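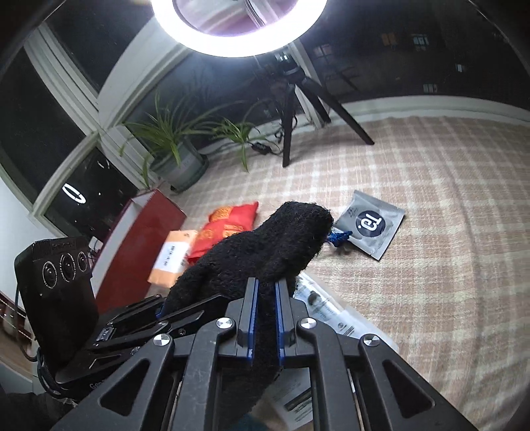 Plandance Early Years Observation Kit, reviewed

Plandance is a boxed kit for recording how children between two and five play, talk and move. It is sold to preschools and to college programs that train preschool teachers. I used it for one term with a group of student observers, and this review covers the paper version only. There is a tablet version, which I have not tried.

What you get

The box holds a spiral-bound manual, 60 record cards, two wall charts and a folder of sample observations. The manual is 383 pages long, and most of that is reference material. You can start work after reading the first two chapters. The history chapter is better than I expected from a kit manual. It covers the baby diaries kept by parents in the 1800s, the rise of campus nursery schools in the 1920s, and the move to film. Fulvio Fontana wrote that part and gives his sources in full.

Using the cards

Each card covers a ten-minute observation. The front has a running record with a time column, and the back has space for comments. Keeping what the child did apart from what the observer thinks about it is the main idea of the kit, and it works well. My students usually mix the two for weeks. With these cards most of them had stopped by the fourth session.

The time column is too narrow. Anyone with large handwriting will end up writing across the line. The codes for social play are also hard to remember – PA and PR mean parallel and pretend, and they got swapped constantly. Nga Khổng, who teaches the other section, made her students a strip with the codes spelled out, and I ended up copying it.

The sample observations

These are the weakest part. Some 61 are included, all typed and all tidy, with none of the crossings-out and gaps that a real running record has. The ones by Elfriede Voß are the most useful, as she includes a second observer's notes on the same child and discusses where the two disagree. I would have liked more of those and fewer of the rest.

Compared with Grimshaw

We used the Grimshaw forms before this. Grimshaw is cheaper and the forms may be photocopied, while Plandance refills have to be ordered. Grimshaw has almost nothing on how to write up a case, though, and Plandance gives that a full chapter.

Verdict

Good for training observers, less good for a busy classroom teacher, who will not have ten free minutes very often. I plan to order refills for the next group and keep using the Grimshaw forms for quick notes.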